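Notes on Carriage, Consent and the Local Station

It has been my practice on this site to set down, once or twice a season, some remarks on the business of local television as it is conducted in smaller markets. The present entry concerns retransmission consent, and in particular the agreement concluded in July between Cardoso Media and the cable operator Adberg, under which the station serving Kerkbridge and Nillach will remain available to Adberg subscribers.

Readers who have followed the matter will recall that the previous agreement had been extended twice. During the second extension both parties placed notices on the screen advising viewers that service might be interrupted. The station asked its audience to call the cable company. The cable company asked its customers to call the station. I worked in traffic and later in affiliate relations before my retirement, and I have written notices of this kind myself. They are seldom informative, and the telephone numbers they give are usually answered by persons who have been told very little.

The terms

The parties have not released the per-subscriber rate. They have confirmed that the agreement covers the main channel and one of the two digital subchannels, that it applies to 161 communities in the Adberg service area, and that it runs until the end of the third year. The other subchannel, which carries older westerns and a weekly farm report, was left out. It remains available over the air.

Beatriz Salgado, who negotiated for Cardoso, was courteous enough to speak with me by telephone at some length. She would not discuss price. She did state that the subchannel had been the last item resolved, and that her company had given it up in return for a better channel position for the main signal. The station will move from channel 20 to channel 7 on the Adberg lineup, where it stood for many years before the last renumbering.

I regard the exchange as a sound one for the station. Channel position matters less than it did when viewers turned a dial, but the older part of the audience still enters numbers by hand, and it is this same audience that watches the early newscast. I would have preferred to see the farm report kept. It has been produced in Nillach without interruption since before I joined the industry, and its viewers do not in every case have an antenna, or a roof suited to one.
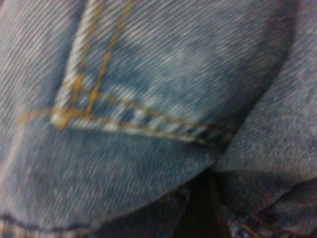
The newsroom

It is commonly said in these disputes that consent fees pay for local news. The claim deserves closer examination than it receives. A station group collects the fees, returns a considerable part to the network under its affiliation agreement, services its debt, and allots what is left among its properties. Whether any of it arrives at a given assignment desk depends upon decisions made elsewhere.

In Kerkbridge the signs are mixed. The station has restored the 10 p.m. weekend bulletin, which had been replaced by a program produced at another Cardoso property. It has also filled a county government position that stood open for more than a year. Against this, the weather segment continues to be recorded in advance from outside the market, and on the evening of the spring flooding it was plainly out of date by the time it was shown.

Hubert Leitner, the former chief engineer, wrote to me on this point after my previous entry. He observes that the studio in Kerkbridge retains a working weather set, with its own keying wall and lighting grid, and that some 20 minutes would be needed to place it in service. I pass the remark along as he made it. He asks me to add that the transmitter building at Nillach is overdue for a new roof.

Matters still open

Three questions were not settled by the July agreement and will return at renewal. The first is streaming. Adberg offers its customers a mobile application, and the station's signal may be viewed on it only within the home. Ms. Salgado described the restriction as a network requirement. Adberg, in its reply to my written inquiry, described it as a station requirement. I have been unable to obtain the language itself.

The second is the treatment of the county high school games, which the station produces and which Adberg would like to offer on demand. No rate has been set, and last season's games are accordingly not available in that form.

The third is notice. The viewers of Nillach learned that an agreement had been reached when the on-screen warning ceased to appear. No statement was broadcast until the following evening. I have written to both companies suggesting that any future extension be announced with its new expiration date, and that the announcement be read during the newscast. Adberg has acknowledged the letter. Should Cardoso reply, I will add its response to the foot of this entry.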